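Papers > Screen Studies > Short Film Practice

4. Running time and the single-location short

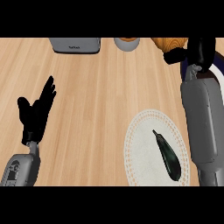 Figure 2. Simulated tabletop with two robot arms, a small group of objects along the far edge and a plate holding a vegetable.

The films in our sample were all first shorts, made by directors who had worked before in other roles, mostly editing and sound. We looked at 54 of them. Each was listed by its running time, the number of locations used and the number of speaking parts. Films with more than one credited director were kept in the sample but marked separately.

Single-location films made up the largest group. Eleven of these ran for under five minutes, and most of the eleven used two actors. Directors gave cost as the main reason for staying in one place, but several also mentioned daylight. A crew that does not have to move can start shooting earlier and keep the same lighting set-up through the afternoon.

Brastness, directed by Ornella Negri, is typical of the group. It was shot in July in a parked delivery van and has two speaking parts. Negri had cut other people's shorts before making her own, and she planned the film as a list of cuts before she wrote any dialogue. The first assembly ran to 15 minutes. The finished film is a little over half that length, and most of what was removed came from the opening, where the two drivers discuss their route.

Cudholm took the opposite path. The script was written in full, rehearsed in a borrowed hall and shot in order. Very little was dropped in the edit, although the director moved one telephone call from the end to the middle. The film was shown at a local festival with Nisar, a longer piece with three locations, and audience comment cards from that screening were made available to us. The cards mention pace more often than story. Several people thought Nisar was the shorter of the two.

We do not read much into this, as the cards were not collected with a study in mind and the screening order was fixed. It does agree with what Bae (section 2) found for student films, where viewers judged length mainly by how often the setting changed. Our own measure of setting change is coarser than Bae's and leaves out changes of angle within a room.

Editing time is taken up in the next section.

Last updated: July
Shares 11 | Comments 2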